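Clearing the table with a tray: what goes on first?

Home > Kitchen and Dining > Everyday Housekeeping

brinewater
Posted 9 Sep 2024

We bought a big wooden serving tray from Ledesma last winter and I've been using it to clear the table after dinner. Before that it was plates by hand, back and forth to the kitchen. The tray saves trips but I'm not happy with how I load it. I start with plates because they're nearest, then the forks go on top of the plates, then glasses wherever there is room, and by the time I pick it up the weight is all on one side.

There are 6 of us most nights. The kitchen is down two steps from where we eat, so a lopsided tray is a real problem.

What order do you load in? And do you leave the placemats until last or do them as you go?

oldpantry
Plates first, in the middle, one stack. Scrape before you stack. Glasses go around the plates and the forks go in one of the glasses, handles down. That's how I was taught when I worked banquets and I never found a reason to change it.

kettle_row
I wouldn't put forks in a drinking glass. I've chipped two that way. Lay them flat along one side of the tray, all pointing the same direction. If your tray has a raised rim they won't go anywhere.

oldpantry
Banquet glasses are thicker, I'll give you that. At home I use a plastic tumbler for the forks. Same idea.

halfacre_linda
Don't stack at all if the plates are the flat kind with hardly any rim. They slide. I carry four at a time spread out on the tray with a paper towel under each one. It takes more trips but I've never dropped one.

kettle_row
Four plates spread out flat needs a tray the size of a door.

halfacre_linda
Mine is large. It's a Bilero, the long one. Salad plates fit fine, dinner plates overlap a little.

brinewater
Mine are round white dinner plates with a shallow rim, so they do slide some when stacked. The tray has a rounded rim that stops things at the edge but it doesn't do much for a stack in the middle.

What I tried tonight was putting the tray down on the table right up against the placemat, so the plate has almost no distance to travel. Before, I was holding the tray on my hip with one hand and loading with the other. Setting it down is a lot better.
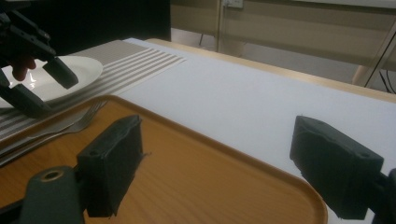 Tray next to the striped mat, plate and fork still to go.

It does mean the tray takes up table space, so I have to clear one end before I can start on the other. I also noticed the fork was lying in front of the plate, between me and it, so I have to reach over it or pick it up first. That's probably my answer on the order, forks first and then plates.

tumbledown33
Forks first is correct. They are the things that fall on the floor. Anything that can roll or slip off a plate should be on the tray before the plate moves.

oldpantry
Disagree. If forks go down first, the plates end up sitting on top of them and the stack rocks. Flatware goes last into whatever space is left.

tumbledown33
Only if you put them in the middle. Put them along the short side, then build the stack next to them. You have a whole tray.

kettle_row
Agree with tumbledown. Short side, tines all one way.

marlpit
Are you leaving the placemats down while you do this? Woven ones hold crumbs. I take the plate, fold the mat in on itself with the crumbs inside, and shake it out over the sink. If you drag a plate off the mat onto the tray the crumbs come too, and then you have a tray to wipe as well.

brinewater
I lift the plate, I don't drag it. But yes, they hold crumbs. Mine are gray-beige and white stripes and you can't see the crumbs on them until you pick one up. I had been leaving them on the table until the end. The dog usually finds out before I do.

marlpit
Then I'd fold them as you go and lay them flat on the tray under the plates. It stops the sliding too, so you fix both problems with one thing.

halfacre_linda
I like that better than my paper towels.

oldpantry
Sauce on the mat, then mat on the tray, then plate bottoms in the sauce. I would wipe the mat first.

marlpit
If there's sauce on it, it goes in the wash. I'm talking about a mat with bread crumbs.

sillcorner
A question about the wood. How are you cleaning the tray? I had an orange-colored one from Etis that went pale in patches from being wiped with dish soap every night. Now I use a damp cloth and dry it right after, and oil it a couple of times a year. I do it in December before people come over and again whenever it looks dull.

brinewater
Damp cloth and that's all. Haven't oiled it yet. It's a warm sort of orange-tan with the grain showing and so far it looks the same as when we got it. What oil?

sillcorner
Plain mineral oil from the drugstore. Thin coat, leave it overnight, rub off what hasn't soaked in. Don't use olive oil, it goes sticky and smells.

kettle_row
Check how it's finished first. If it's varnished the oil will just sit on top. Put a drop of water on it. If it beads up, skip the oil.

brinewater
Will check. I've used it a few times now the new way. Forks along the short side, one folded mat in the middle, plates on the mat, glasses last and spread out to balance it. Takes roughly 2 trips for everybody, where it used to be four. The steps are easier because the weight is in the center.

I still leave the serving bowls for someone else.

oldpantry
Glasses last, at least we got that far. I'd still put the forks in a tumbler.

1,049 views

Comments from readers

pinwheel_kit: We have the Miltel tray with handles cut in the ends and it's worse for stairs than one with a plain rim. Your fingers go through and hit whatever is loaded close to the end.

grayharbor: Tried the folded placemat under the plates. Works with cloth. My vinyl ones wouldn't stay folded.

tumbledown33: Lay the vinyl ones flat, no fold. Same result.

norridge: Does anyone else just have everybody carry their own plate?

halfacre_linda: Yes, when the kids are in a good mood.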